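Tablecloth

A tablecloth is a piece of cloth, or a sheet of similar material, spread over a table. It may be laid for decoration, to protect the surface from scratches, heat and spills, or to mark a meal as a formal one. The part that hangs below the edge of the table top is known as the drop. Cloths for everyday use usually have a short drop, while those used for banquets may reach the floor.

Materials

Linen was long the usual material for table use in Europe, and the term "table linen" is still applied to cloths and napkins of any fibre. Cotton is now more common in the home. Polyester and mixed fabrics are widely used in catering, as they crease less and dry quickly. Coated cloths can be wiped clean and are often sold by the metre from a roll.

Decoration

White damask, in which the pattern is woven into the cloth, remains the standard for formal dining. Printed cloths are more usual in family kitchens. Flowers are among the most common subjects, and roses with leaves and trailing stems on a white or off-white ground have been produced in many countries. Blue has been a favoured colour for such prints, partly through its association with painted china.
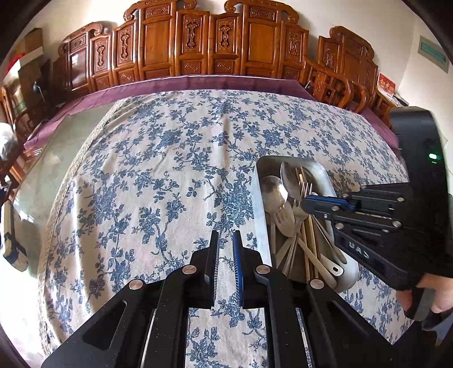

Borders may be hemmed, fringed, scalloped or finished with lace. Lace trim was at one time worked by hand and sewn on separately, so that it could be removed before washing and used again on a new cloth. Machine-made trim is normally fixed for the life of the cloth. In his survey of household textiles in the Baltham district, Abdelkrim Filali recorded 51 printed tablecloths, of which 21 had a lace border. The survey also noted that cloths on glass tables were often laid so as to leave part of the top uncovered.

Use at table

Plates and serving dishes are set directly on the cloth or on mats. Where diners help themselves, spoons, forks and chopsticks may be brought to the table together in a tray or a jar. Metal trays spread the weight of the cutlery and keep used utensils from marking the fabric.

Care and storage

Cotton and linen cloths are generally ironed while slightly damp. A cloth kept folded will develop a lasting crease along the centre, and for this reason the textile store at Priststead keeps its larger pieces on rollers. Cloths stored flat are refolded along different lines some 3 times a year.

See also

Napkin
Place mat
Table runner
Table setting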